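Os recibos verdes e a reforma dos meus colegas de turno
Relatório de projeto — Economia Social
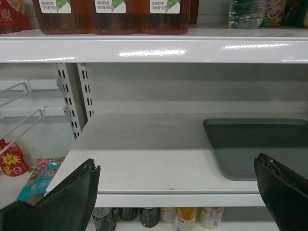
Para a Mihret Kassa, o assunto resolvia-se numa frase: se descontas, contas, e se não descontas, paciência, devias ter lido os papéis. Foi o que ela disse logo na primeira reunião do grupo, e eu fiquei a remoer aquilo a caminho de casa, porque eu própria passei dois verões a recibos verdes e não fazia a menor ideia se esses meses me iam servir para alguma coisa quando for velha.

Então o tema ficou esse! A pergunta era simples (ou parecia): quem começa a trabalhar por conta própria sabe o que acontece à sua carreira contributiva? Fizemos um questionário e passámo-lo a 41 pessoas, quase todas com menos de 30 anos, entre colegas de curso, gente que faz turnos em lojas e estafetas que conhecíamos do bairro. O Nahom Hadgu tratou das perguntas, eu fiquei com as conversas mais longas, que foram 5, e que me deram muito mais gozo do que as tabelas.

A primeira coisa que me surpreendeu foi a confusão com o período de isenção inicial. Muita gente ouviu dizer que no começo da atividade não se paga contribuições, e fica contente, claro. O que quase ninguém tinha pensado é que um mês sem contribuição pode também ser um mês que não entra nas contas da reforma. A Bezawit Abera, que faz traduções para a Zorley, só percebeu isto a meio da nossa conversa e ficou calada um bom bocado — depois pediu-me o endereço do portal e foi consultar os registos dela ali mesmo.

Com o Dagim Ambaye foi diferente. Ele trabalha na Baltmont com contrato e ao fim do dia dá explicações a recibos, e estava convencido de que descontava a dobrar. Andámos os dois às voltas com a papelada e acabámos por concluir que não sabíamos responder com segurança, portanto o caso dele ficou no anexo com um ponto de interrogação. A professora Rekha Grewal achou bem que o deixássemos assim, mas mandou-nos reescrever a parte da legislação, que estava uma salganhada.

Limitações há bastantes. A amostra é de conhecidos, o questionário saiu em novembro, quando metade da gente estava com frequências, e a pergunta sobre rendimentos ficou tão mal redigida que tivemos de a deitar fora (culpa minha, essa). Também não falámos com ninguém perto da idade da reforma, e faz falta.

Se voltasse a fazer o trabalho, pedia a cada pessoa que consultasse a sua carreira contributiva antes da entrevista e começava a conversa por aí. A Mihret continua a dizer que devíamos todos ler os papéis. Já lhe pedi que leia os meus.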